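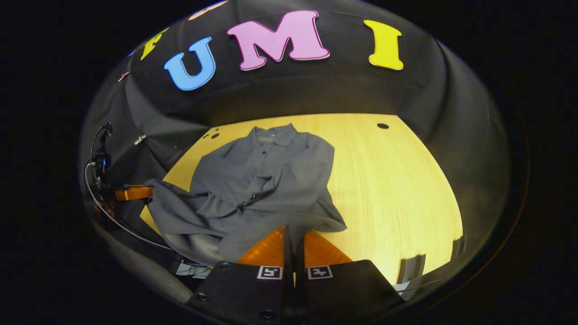
Grey collared shirt, crumpled, on the table at the Kusstead room.

Progress report to the Billier fund
Garment care sessions, Kusstead
Prepared by Ourania Vasilakis, 06/02/2020

You asked for a plain account of where the grant has gone and whether the folding sessions are worth carrying on. I will give the spending first, as it is the part I am sure of.

Of the 4000 awarded, 2938 has been spent. Rent took 2350 of that. The rest went on the black cloth, laundry costs and a first batch of second-hand shirts from Drakos. The balance is still in the account and I would like it to stay there until we have talked.

The application promised that people would leave able to fold a long-sleeved shirt neatly and pack it for storage or sale. We have run 14 sessions. Attendance has been fair, and the mood is good. Whether anybody folds better at home I can't tell you. The feedback form asks if people enjoyed themselves, and they nearly always tick yes. It doesn't ask if their shirts are any flatter. I said in April that the form was too soft and it has not been changed.

Shirts with collars remain the sticking point. A T-shirt can be taught in a few minutes. With a collared shirt, people rush to get the sleeves in and leave the body bunched underneath, so the folds sit on top of creases. Sotiris Chrysikopoulos, who leads the sessions, now has everyone start with the shirt crumpled, collar to the back of the table, and smooth the body before touching a sleeve. He is convinced this works. I watched two groups do it and saw a modest improvement in one of them. I would call that promising at best.

The table does its job. The top is plain and pale, so a dark or grey shirt shows up well against it and a crooked fold is easy to spot. The few holes towards the back don't get in the way.

I am less persuaded by the money put into how the place looks. The black backdrop and the big coloured foam letters are cheerful, and Sotiris believes they bring people in. I have no evidence either way. The cloth sags below the letters and will want refixing, which is another small job that was not in the budget.

The Fumero folding guide has arrived. It assumes a stiffer shirt than the ones we get and I doubt we will use much of it.

What I propose before any second payment:

A before-and-after check on one collared shirt per person, judged by somebody other than the session leader.
A form with at least one question about results.
No further spending on decoration.

Sotiris disagrees with the last of these and will write to you separately. Receipts are with me if you want to see them.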